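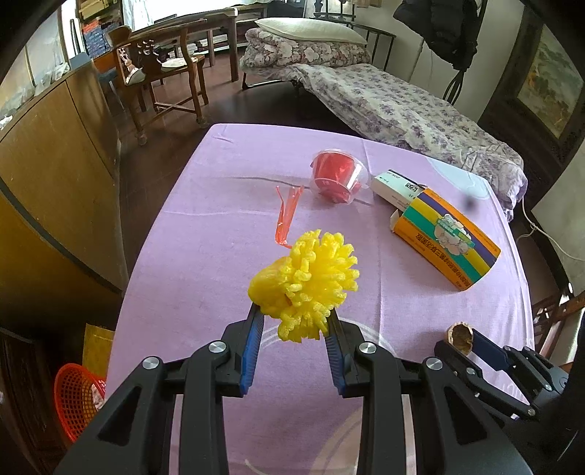 手芸サークル Basoleck 編みもの班

ループ編みのお花、洗い方メモ

バザーに出したら「これ洗えるんですか?」と何度も聞かれたので、私のやり方を書いておきますね。綿かアクリルの糸で編んだもの限定です。ウールは縮むのでやめてください(去年の12月に一つダメにしました…)。

1 洗面器に28度のぬるま湯を400ml入れて、おしゃれ着用洗剤を数滴。
2 お花を沈めて、6分放っておきます。もみ洗いはなし!ループが伸びると本当に戻らないんです。
3 水を2回替えてすすぎます。濃い色の糸は色が出ることがあるので、必ず一つずつ。
4 タオルではさんで、上からぎゅっと押します。ねじって絞るのは禁止。
5 まだ湿っているうちに、とじ針の頭でループを根元から起こします。ここが一番楽しいところで、私はついお茶を飲みながらだらだらやってしまいます。
6 風の通る日陰で平干し。洗濯ばさみで吊るすと跡がつきます。

芯に綿を詰めたものは乾くまで丸一日以上みてください。外側がさらっとしていても、中はけっこう湿っています。ブローチピンを縫い付けてある場合は先に外すこと。さびが糸に移ると落ちません。

小さいお花は洗濯ネットに入れて洗濯機でも、と言う人もいますが、私は怖くてまだ試していません。

2017年5月24日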